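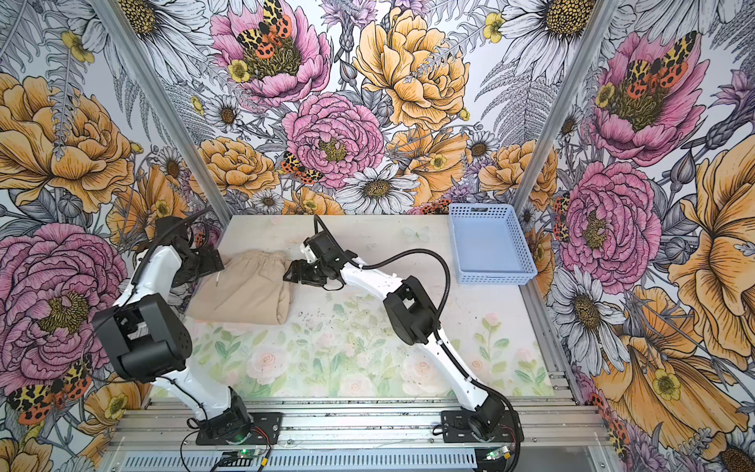 A two-arm folding cell needs its base plates checked before anything else, including the software. The cell at Drancombe was built by Gremitz, a small integrator that normally supplies packing lines, and it is looked after by the site's own maintenance staff. Both arms are bolted through black base plates to an aluminium extrusion frame along the near edge of the table. Extrusion is easy to alter and just as easy to disturb. The nuts that hold the plates sit in slots, and a nut that has lost its clamping force lets the plate creep along the slot under repeated load. The creep is small, but both arms work on the same pair of trousers, and an error in the spacing of the bases appears as a pull in the cloth.

The maintenance sheet therefore starts with a torque wrench. Each bolt has a paint line across its head and on to the plate, and a broken line is recorded before the bolt is touched. The distance between the plates is then measured at the front and again at the back. If the two readings differ by more than 2 mm, the cell is taken out of service and the arms are registered to each other again. The full procedure takes most of a morning. In August it was carried out twice, the second time after a replacement plate had been fitted with the wrong washers.

Cables come next. Those that travel with an arm fail sooner than those that do not, and they rarely fail cleanly. The usual symptom is a gripper that drops off the bus in one pose and returns in another. The technician moves the arm by hand through its full reach with the drive power off, watching the cable at each joint for snatching or rubbing. A second pass is made with the bus monitor running and the arm held at the extremes. Any corrugated sleeve that has cracked is replaced over its whole length. Taping is not permitted, as tape stiffens one section and moves the bend to the end of it.

Fixed wiring is inspected with the supply isolated. Connectors are pressed home, ferrules are tugged and the cover of the cable duct is refitted. The sheet was amended after a long search for a fault which was finally traced to a single strand outside its terminal.

The grippers are serviced every 3000 cycles. Fingers are removed, cleaned with a damp cloth and compared with an unused pair kept in the tool drawer. Wear at the tip matters most, and a finger with a burr on it is scrapped, since burrs catch knitted fabric. The pads are supplied by Chamoun in packs, and they are changed in pairs even when only one is marked.
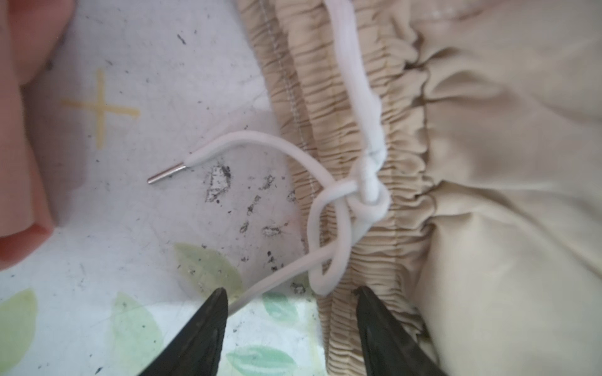
Wrist cameras are set up last, after the fingers have been refitted. The aim is a view that holds both fingertips and enough of the garment to plan a grip. Drawstring trousers make a useful test piece for this. With the gripper open at the waistband, the technician should be able to make out the gathers between the fingers, the knot in the white cord and the metal tip at its end. Each is a different sort of detail: soft folds in a pale cloth, a thin line that crosses itself, and a small bright surface. If exposure is set too high, the gathers wash out first. If it is set too low, the dark fingers lose their edges and the software, written by Sonenen, misjudges the opening.

Focus is fixed by a locking ring and is checked at working distance only. Lenses are wiped at the start of each shift. Specks on the table are a separate matter, and the quickest way to tell them from dirt on the lens is to move the wrist a short distance and see whether they stay in the same part of the view.

The last job is a test run of 11 folds, with the arms at reduced speed for the first 5. The technician stays within reach of the stop button and writes down any correction made by hand. A run with a missed grip is repeated after the fingers and the camera have been looked at again. A second failed run sends the work back to the base plates, and the sheet is started afresh from its first line.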